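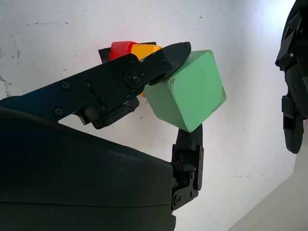
Progress report to the Petkov Fund: the Atosholm sewing room

Posted in August by the sewing room coordinator, Atosholm
4 min read

Hello again to everyone at the Petkov Fund, and thank you for being so patient while we pulled this together. The last few months have been busy in the nicest possible way, and I kept meaning to sit down and write and then somebody would need a zipper foot.

When you gave us the grant we promised you three things: a beginners' class, a set of patterns people could take home, and enough decent fabric that our members wouldn't have to bring their own. I'll go through them in that order, although they've all run into each other a bit.

The beginners' class has filled every time we've offered it. We have now had 40 people finish the whole course, from threading the machine through to a lined tote with an inside pocket. We had planned to start everyone on a cushion cover, as we always used to, but the first group asked so firmly for bags that we gave in by the second session, and I'm glad we did. A tote teaches you straight seams, corners, pressing and topstitching, and then you get to take your groceries home in it!

The patterns took longer than I told you they would, and I'm sorry about that. Our first draft of the Mimus bag (that's the one with the curved flap and the adjustable strap) had a gusset that came up short, and we only found out after a whole table of people had cut theirs. We let out the curve, redrew the gusset, added a second notch at the bottom corner and tested it again in quilting cotton and in canvas. It goes together very sweetly now. The zippered pouch and the drawstring bag needed hardly any changes. We've printed 180 copies of the full set, with larger type on the instruction sheets because several members asked for it, and a page at the back on choosing interfacing, which is the question we hear most.

Now, fabric. We spent $800 of the grant on canvas, cotton and lining from Tenov, who let us take the ends of bolts at a better price so long as we weren't fussy about colour. We were a little fussy. There is a mustard canvas that everyone wanted and a brown that no one has touched, and if you have any ideas for the brown I would love to hear them. I've been thinking of it for bag bases, where it won't show the dirt.

We also put $301 toward servicing the older machines. Two of them had been skipping stitches on anything thicker than a pillowcase, and they now go through four layers of canvas and a strap end without complaining. The serger is still out of sorts. The repair shop is waiting on a part, so for the moment we are finishing seams with a zigzag or binding them, and the receipt for the serger will come to you with the next report.

One thing that hasn't gone to plan is the evening session. We set it for seven o'clock, thinking of people who work, but by the time they'd eaten and found parking there was barely an hour of sewing left before we had to pack up. We'd like to try half past five with a pot of soup on, and carry on through the fall that way. It doesn't change the budget.

For the next stretch we hope to run a follow-on class with the Mimus bag as the main project, and a short mending afternoon for jeans and coats before the cold weather. We'll need more magnetic snaps and strap hardware, and I've put those under the supplies line you already approved. You would be very welcome to come by and see us any time, and if you bring a favourite bag that's worn out, we'll gladly help you trace it.

Comments

bobbinbox: I did the spring course and I've made five totes since. My sister has asked me to stop giving them to her.

Canvas and Tea: Will the pattern set be for sale to people who live out of town? I'd love the drawstring one.

lefthanded sewist: Please use the brown for straps! It would look lovely with the mustard.

prairie stitches: Half past five would suit me so much better. Count me in, soup or no soup.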